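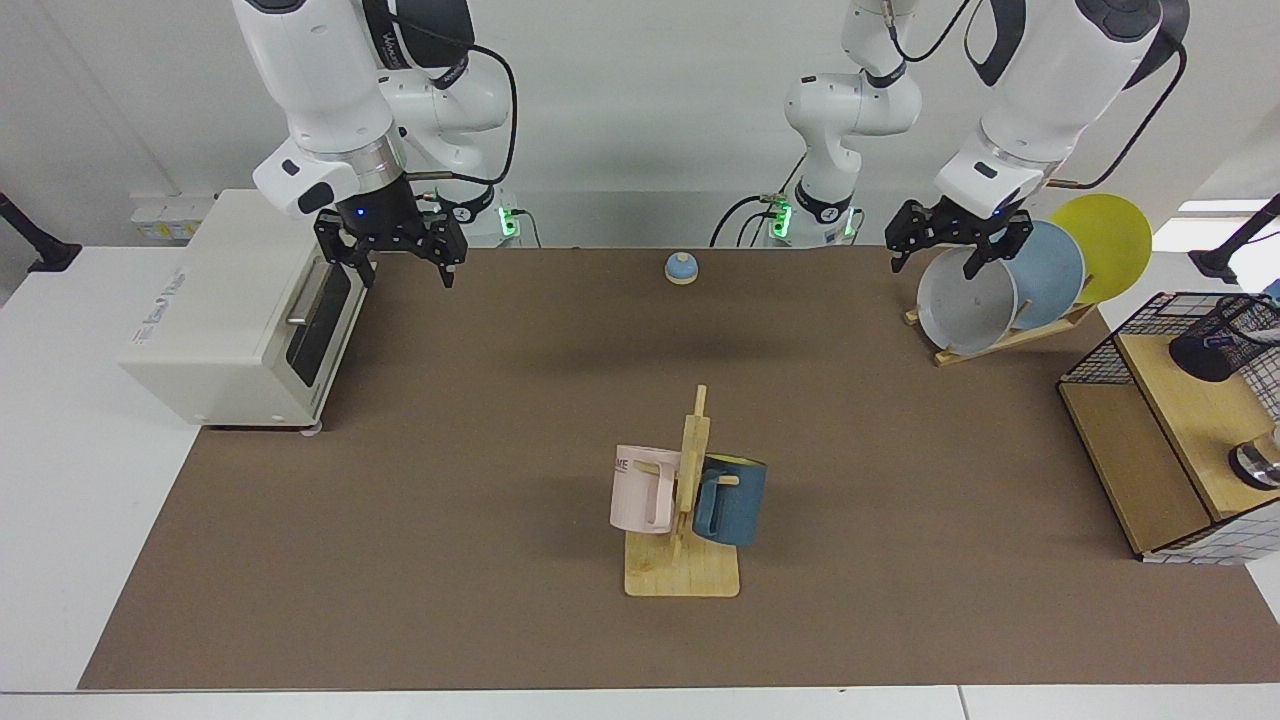

Lulto House Kitchen Group
Minutes of the November meeting, held Friday at 6:30 p.m. in the Latano Room

Quorum was reached at 6:50, once the pizza was.

1. Last meeting's minutes
Approved with one correction. "Lively discussion of the sponge" now reads "discussion of the sponge."

2. Dish rack
Complaint received that plates live in the rack full time and the cupboard has become decorative. Agreed that whoever wants rack space puts away what is in it first. A motion to define "dry" was tabled for the second month running.

3. Toaster oven
It stays at the left end of the table, close to the wall outlets. A request to move it nearer the window was heard and turned down. Crumb tray to be emptied on Fridays. The member who lined it with parchment and then broiled on it has apologized in writing.

4. Brown mat
Stays on the table. Wipe it where it is. The white top underneath marks easily, and we have already paid Drotis 138 dollars to get beet juice out of it.

5. Little blue-topped bell-shaped thing
Still on the mat, toward the back. Some members hold that it is a bell, others that it is a timer, and one has grown fond of it. Owner to come forward before the next meeting. Left where it is until then.

6. Money
Balance stands at 294 dollars. Cao has quoted 3,000 for new cabinets. The quote was read aloud and passed around, and 2 members asked to see it again. No action.

7. Other business
Someone is labeling other people's butter. Please stop.

Adjourned 7:40. Dishes left to soak, over one objection.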